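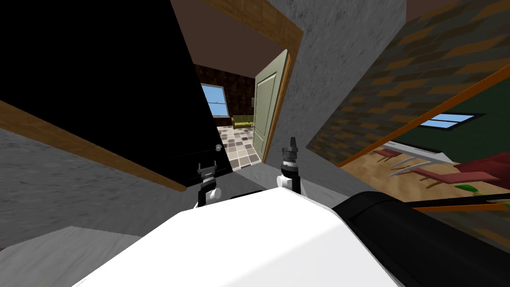

Dark door with a silver knob, brown trim below it.

Posted in: House Notes, Doors and Drafts

The hall door has been sticking since the wet weather set in, so I spent Friday evening measuring before cutting anything. My planer stays in its box until I have readings I trust.

The door is solid timber, hung when the Stidton house was built, and it swells across the width. Length hardly changes. Clearance on the latch side was 3 mm in March. It is now zero at the top corner and 1 mm at the knob. The hinge side is unchanged, which rules out a sagging hinge. I checked the screws anyway and replaced two with longer ones.

Humidity in the hall sat at 68 percent for most of last week. I ran the old Zusen dehumidifier at 300 watts for 26 hours and got it down to 55. The top corner freed up by half a millimeter. A door this thick gives up water slowly, so I will leave the machine on a timer and measure again in two weeks.

If it still binds, I will take 1 mm off the latch edge with a block plane, then sand and seal. The top and bottom edges were never painted - a common shortcut, and the likely cause of most of this. Both get two coats of varnish whatever happens.

The Wandivcombe hardware store had brass weatherstrip in stock, but it needs a 2 mm gap. I did not buy any.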